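Home > Workshop and Furniture > Wood finishes

Which finish for a light butcher-block bench top that I want to keep light?
Posted 2018-04-25 by sernley_shed
Viewed 1,083 times

Hello all! I've been reading this site for ages and finally have something to ask. I've got a butcher-block bench top, pale wood, and I love the color of it exactly the way it is. It came from a kitchen outlet in Sernley as an unfinished piece and I've been using it bare since January. No food goes near it. It's a work surface: glue, pencil marks, coffee cups, the odd dropped screwdriver.

It's starting to look a bit tired and I know I should have put something on it months ago. The trouble is that every finish I try on the offcut turns it yellow or orange. I did one end with the boiled linseed oil I already had and it looked like a pine sauna by the weekend. I did the other end with an oil-based varnish and that was worse, though wow, it was tough. I couldn't scratch it with a key.

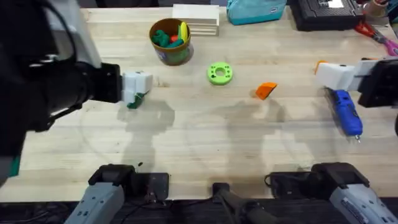

Pale planks, faint streaks, a few small dark specks.

What I'm after, in order of how much I care:

It stays pale. A tiny bit warmer is fine, I'm not a fanatic.
It doesn't glare. I have a bright lamp right over the bench and a shiny top would drive me up the wall.
I can fix a bad spot myself without stripping the whole thing.
It shrugs off a coffee ring if I wipe it the same day.

A friend swears by Dalteo hard wax oil, the "natural" one in the short can, and the paint counter told me to use a water-based polyurethane. Both sound great when the person who likes them is talking! Also, do I need to do the underside? It's screwed down to a frame and I would really prefer to leave it there.

Oh, and how do I know when I've sanded enough? I get into it and then I can't stop. I bought a pack of sheets that goes all the way up to 2,000 and I'm itching to use it.

Thank you so much in advance, I'm excited to get this right.

planesandcrumbs
Top contributor

Ooh, a good one, and you're ahead of most people by testing on an offcut. Keep that offcut forever. Write on the back what you put on it and when. Mine goes back years and I still look at it more than I look at any book.

First the sanding, so you don't get carried away. Put the 2,000 paper back in the drawer! It's for polishing a finish, car paint, that kind of thing. If you take bare wood up that high you burnish it, the surface closes up, and then your finish sits on top and has nothing to hold. Start with whatever medium paper takes the marks out, go to fine, and stop. Go with the grain for the last pass by hand, even if you used a machine for the rest. Vacuum it, wipe it down with a barely damp cloth, let it dry properly, and knock off the fuzz that comes up with a light pass of the same fine paper. That last bit matters a lot if you go water-based, less if you use an oil.

How do you know when you've sanded enough? Get your lamp down low at the side, so the light rakes across the top. Pencil a loose scribble all over before each sheet and sand until it's gone. When the scribble is gone and the raking light shows you only one size of scratch, move up. When you've done that with the fine paper you're finished, go and have lunch.

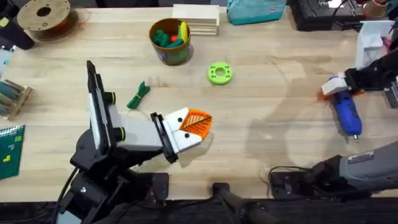 Now the finish. I've used both kinds on work surfaces and I'd be happy with either, but for your list I'd go with the hard wax oil, and get the version made for pale woods. The ordinary clear in most ranges gives you the "wet" look, meaning the color the wood goes when you wipe it with water. The pale version has a little bit of white pigment in it that cancels the darkening. It's wonderful stuff! On a light wood you honestly have to hold it next to a bare piece to tell. I've used the Dalteo natural on a desk and that's been true so far, but stir it like crazy. The white settles at the bottom of the can and if you don't get it all mixed in, your first board comes out yellow and your last board comes out chalky. Stir, use it, stir again.

Putting it on is easy and I find it really satisfying:

Pour out a small puddle, much less than you think.
Work it in with a white pad, one strip at a time, right to the ends.
Leave it a few minutes, then wipe off everything that will come off. Everything.
Check it again from the side with the lamp and wipe the shiny patches.
Leave it overnight with a window open.
Second coat the same way, using even less.

2 coats is plenty for a bench. The third one mostly ends up on your rag. And please lay those rags out flat outdoors to dry, or put them in a bucket of water, because a balled-up oily rag can heat up and catch fire by itself. I'm usually pretty relaxed about things but I'm not relaxed about that one.

You can use it gently after a day or so, but go by the can for the full cure, and be fussy about coffee in the meantime. Once it's cured, wiping up the same day is fine. If you do get a ring, scuff that spot with the white pad, put a drop of oil on, wipe it off, finished. You can do it in your slippers.

On the underside: yes, ideally, both faces get the same treatment so they take up moisture at the same speed. If it has lived through a winter screwed to a frame and hasn't cupped, though, I'd leave it. What I would do is reach under and slap a coat on the ends and as much of the bottom edge as you can get at. End grain drinks like a camel, so give it an extra helping. And check how it's screwed down. If the screws go through plain round holes with no room to move, make those holes into slots running across the width, or use figure-eight fasteners. A wide top needs to be able to grow and shrink, and if it can't it'll find a way, usually with a loud crack on a dry night.

wrobel_customer

use water poly. quick, cheap, cleans up with water and doesn't smell. did my daughter's desk with it and its still white after all this time. get it from Wróbel if you're anywhere close, they'll shake it for you

only thing is get the matte one not satin. satin is shinier than you'd expect

benchdog_evenings

I'm going to disagree with half of the above, in a friendly way, because I've made nearly every mistake on this list and enjoyed most of them.

The first answer is great on sanding and I wouldn't change a word. The pencil scribble trick is the best thing anyone ever taught me. Where I'd go a different way is glue. You said glue is one of the things that lands on your bench. Yellow glue dried onto a hard wax oil can take a bit of the finish with it when you pop it off, and if you do that every week you'll be patching every month. Patching is easy, sure, but it's worth knowing before you choose. A coat of plain paste wax over the top helps a lot, the glue blobs just flick off with a scraper. I redo my wax whenever the glue starts sticking again. Make sure it's a clear wax with no color in it, and buff it well or your papers will skate around.
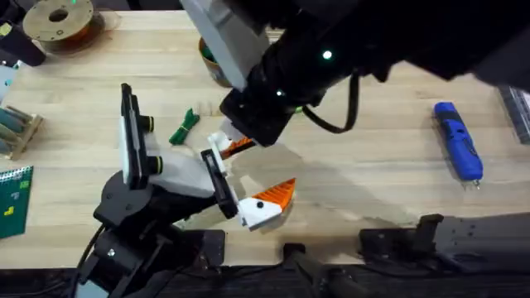
The water-based poly isn't a bad idea either, and I think the short answer just above deserves a bit more love than it'll get. It does stay the palest of anything you'll find. The reasons I came away from it are these. It raises the grain like you wouldn't believe on the first coat, so you have to sand between coats, and if you go through at an edge you get a patch that shows. It also looks slightly cold to me, a bit like the wood is under a sheet of plastic. Some people love that, and on a modern white desk it looks terrific. And when it does get a deep scratch you can't really fix just the scratch. You scuff the whole top and recoat, so it fails your third wish.

If you do go that way, thin coats, good synthetic brush, keep a wet edge, and don't go back over it once it starts to drag. I set a timer for 30 minutes and stayed out of the room so I couldn't fiddle. It worked much better than willpower!

Some odds and ends, since you sound like you're enjoying this as much as I do:

Dark specks in pale wood are very often just the wood. Little mineral flecks, tiny pin knots, whatever. Don't chase them with the sander, you'll make a dip and the speck will still be there at the bottom of it.

Don't use steel wool before a water-based finish. Little bits break off, they rust, and you get orange freckles. I use the Evico white pads, any non-woven pad is fine.

Try your finish on the offcut under the same lamp you work under. A daylight bulb and a warm bulb make two different woods out of one plank, it's amazing.
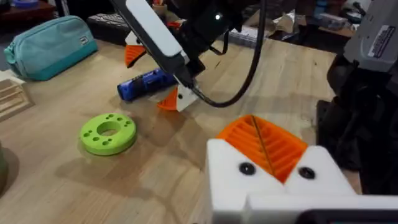

If you've got black marks where something iron sat in a damp spot, that's the metal reacting with the wood and sanding only gets you so far. Oxalic acid wood bleach takes it out. Read the package, wear gloves and eye protection, rinse it well, and let the top dry for a couple of days before you do anything else. It'll raise the grain, so leave your final sanding until after.

And a coffee cup needs a coaster. I know, I know. I cut mine from the end of an old cork board and glued a bit of felt on the bottom, and there's one at each end of the bench so I never have the excuse of it being too far away.

So my vote: pale hard wax oil, two thin coats, let it cure fully, then clear paste wax. Slightly more bother up front and then you can more or less forget about it and go make things. Do post how the offcut looks with the pale oil on it before you commit, I'd love to know how close it gets to the bare wood.

Comments

sernley_shed: You are all wonderful, thank you! Pale oil it is, and I'll wax it after. The 2,000 paper is back in the drawer. I looked underneath and the screws are in tight round holes, so I'm slotting those first.

planesandcrumbs: Good call on the wax, I'd forgotten about the glue. Slot the holes across the width, leave the screws along the front edge fixed and let the back ones move.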